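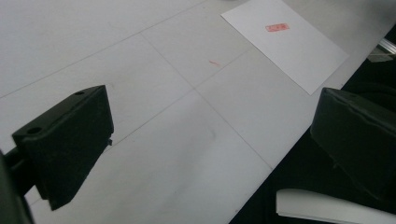 Figure 4. Both fingers over the white bench, as seen from the gripper's own camera.

Section 4. Fitting the fingers and setting the camera view

This section covers the Stollum hand-held gripper from the point where the body is closed and the trigger cable is in place. If the trigger still sticks, go back to Section 3 and finish that first. Work at the bench with the unit switched off.

You will need:
Left and right fingers, printed and cleaned up
Four finger screws from the small parts bag
2 mm hex key
Fine sandpaper, 200 grit
A sheet of plain white paper
The camera cable and a computer with Denen Viewer installed

4.1 Preparing the fingers

1. Check the screw holes in each finger. Clear out any support material with a hand-held drill bit. Do not use a power drill. The walls are thin and will split.

2. Rub the inner faces on the sandpaper, laid flat on the bench, until the ridges from the print layers are gone. Leave the outer faces alone.

3. Wipe both fingers with a dry cloth.

Note: Print the fingers in matte black. Glossy filament throws highlights back into the lens, and the exposure will hunt every time the grip closes.

4.2 Fitting the fingers

1. Open the grip all the way and hold it open with the trigger lock.

2. Set the left finger on its carrier with the sloped edge up. Start both screws by hand.

3. Do the same on the right side.

4. Release the trigger lock slowly and let the fingers come together. Slide them on their carriers until the inner faces meet along their full length.

5. Tighten the screws a little at a time, going back and forth between the two on each finger.

6. Open and close the grip ten times. Check that the faces still meet. If one has crept, loosen that finger only and repeat steps 4 and 5.

Caution: Keep fingertips out of the gap when you release the trigger lock. The Vallex return spring is stronger than it feels with the body open.

Caution: Do not use thread locker on the finger screws. It attacks some plastics and makes the fingers hard to change later.

4.3 Setting the camera view

1. Plug in the camera cable and start Denen Viewer. Choose Live from the top menu.

2. Hold the gripper over a light, plain surface with the grip open. The white bench top in Figure 4 works well, panel seams and all. Bare wood and patterned mats make it harder to judge the finger edges.

3. Look for both fingers in the lower half of the view, one coming in from each side, with a clear gap between them. They will look slightly soft. Leave them that way and focus on the bench.

4. If one finger is missing or takes up most of the picture, loosen the camera bracket a half turn and rotate it a few degrees. Tighten it and look again.

5. Put the sheet of paper on the bench beyond the fingertips. Turn the focus ring until the paper's edges are crisp, then lock the ring.

6. Set exposure to manual. Start at 2000 on the slider and bring it down until you can tell the paper from the bench top. In Figure 4 the sheet at upper right is still clearly brighter than the bench under it.

7. Choose Save View. The settings are stored on the camera and will survive unplugging.

Note: A bit of color on the paper helps in step 6. The red label on the sheet in Figure 4 is too small to read at that distance, but its color should hold. If a label like this goes pink or orange, the exposure is still too high.

4.4 If something is wrong

Error 401 in the viewer: The camera is connected but has not been given permission. Close any other program using it and start the viewer again.

Picture is black: Lens cap, or the cable is not fully seated at the gripper end.

Fingers meet at the tips and gap at the base: The carriers are swapped. Take both fingers off and exchange the carriers left to right.

Exposure drifts in the evening: Fröhlich lamp strips on a dimmer can cause flicker in the picture. Run them at full brightness or turn off the dimmer circuit.

4.5 Before moving on

Save one still with the grip open and one with it closed, and keep them with your build notes. Section 5 uses the open one to set the grip width.

Finger drawings and Section 4 by Lieselotte Buschmann. Finger files last changed in October. Earlier prints have a shorter tip and need the old bracket.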